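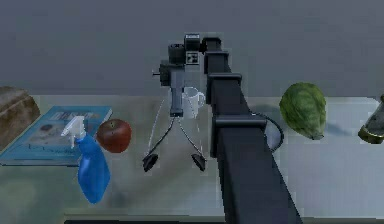

dumisani_vdm replied:
A virtual office address is enough for registration in most states, Safta. You need a registered agent with a street address. The lease is a separate question.

safta_g wrote:
Grukmont wants a 42-month lease before they'll open a trade account. Their form has no box for virtual. 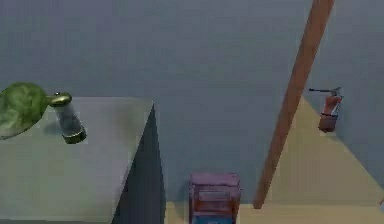
Jar on table, render

citlali.f replied:
Disagree with Dumisani. Banks treat virtual addresses differently – mine asked for a signed lease and a utility bill. Took 7 weeks to sort out.

dumisani_vdm replied:
That's bank policy and has no bearing on registration.

safta_g wrote:
Joter offers a four-month sublease. I'll ask whether Grukmont accepts it.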